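Pluderer Hand-Held Gripper: Set-up Guide
Section 4. Recording a table-top task
25/04/2018, Jurine project documentation

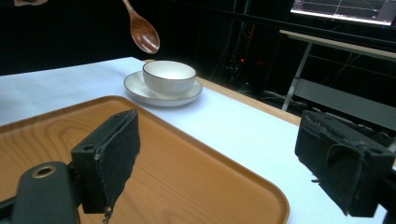 4.1 Before you start

1. Spread the white cloth and pull it flat. The tracking software regards a crease as an object and will defend that opinion for the whole session.
2. Set out the tray, the saucer and the bowl, with the bowl on the saucer. Leave the bowl empty. Soup comes under Section 9, along with the cleaning instructions.
3. Darken the room beyond the table and light the table top well. Monitors may stay on if they are kept off to the side.
4. Look over the padding on both fingers. Scuffs and a bit of fraying are normal. If bare finger shows through, change the pad.

Note: Pads are held to last 90 demonstrations. The pads have not been told.

4.2 Recording a demonstration

5. Open the fingers fully and hold still until the Grerkance logger beeps.
6. Move in at the speed you would use at dinner with someone else's parents.
7. Close on the spoon handle, lift, carry it over the bowl and pause.
8. Lower the spoon, let go and back away before pressing stop.
9. Repeat until you have 20 good runs. Move the bowl and saucer a little between runs, or the model will learn one spot on the cloth by heart and nothing else.

Caution: Do not tidy up a bad run by hand afterwards. Mark it as failed and keep it. Pereyra, our training script, uses failed runs too, and 17 of the first batch taught it more than the pretty ones did.

Caution: Take a break every 15 minutes. Tired wrists produce trembling spoons, and the model copies the tremble faithfully.

4.3 If the logger does not beep

Check the cable, then check the other cable. Restart the logger and go back to step 5.

Contact: Jurine project desk | © 2018 Jurine | Back to top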